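Giving up the big shop (mostly)

I've been meaning to write this one since May, when I stood in the queue at the giant supermarket outside Stalanthorpe with a trolley full of things I hadn't gone in for and thought, right, that's it, I'm done with this. So for three months I've been trying to do all our food shopping on foot, in Utgate, in small amounts, the way my gran did. A few of you asked how it was going, so get a cup of tea, because I've got a lot to say about onions.

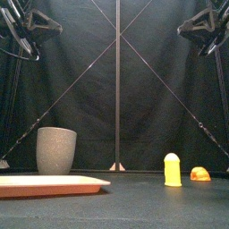
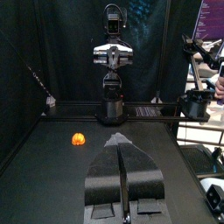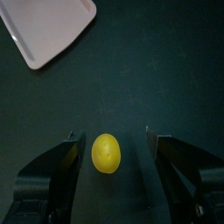 Speckled cup, little orange pumpkin, and a yellow egg shape with three dimples.

Anyway, the shopping! The first week was a disaster. I'd never realised how much I relied on having a cupboard full of stuff I didn't need. I'd walk down to the greengrocer, come home feeling very pleased with my carrots, and find we had no rice, no butter and nothing to wash up with. Back down the hill I went. On the Thursday I made the trip four times and my knees have not forgiven me.

What helped was a list on the fridge. I know, groundbreaking. But I'd always kept the list in my head, and my head is full of song lyrics from 1998. Now if somebody finishes the milk they write MILK, and if they don't write it they have black coffee and no sympathy from me.

The money side surprised me. I was sure it would cost more, and some things do. Cheese is dearer, and bread from the proper bakery is a lot dearer (but you should taste the rye). I kept every receipt in a biscuit tin and added them up one wet evening, and over the three months we'd spent £372 less than in the three months before. I did the sum again as I didn't believe it. I think it's the bits and bobs. Nothing in the greengrocer's has ever tempted me into a scented candle or a set of garden lights.

I've worn out one bag already. My old canvas one split at the bottom outside the chemist and a tin of tomatoes rolled all the way to the bus stop – a very kind lad chased it for me. I've since moved on to a wheeled trolley, tartan, extremely uncool, and I love it more than some of my relatives.

The other nice thing is the walking. It's 74 steps from the bottom of our road up to the front gate (there's a proper flight halfway, whoever built Utgate was part goat) and in the beginning I had to stop for a breather. Now I can get up with potatoes and still have the puff to complain about it.

I do still cheat. Cat litter comes by van, and so do the big sacks of flour, and I went back to the giant supermarket once when we had nine people for Sunday lunch. It felt very bright and very loud, and I came out with the nine people's lunch and, yes, a scented candle. Fig.

Next job is working out what to do in winter, when the greengrocer shuts at four and I don't finish until half past. If you've got any good recipes for swede, put them in the comments, please. We have quite a lot of swede.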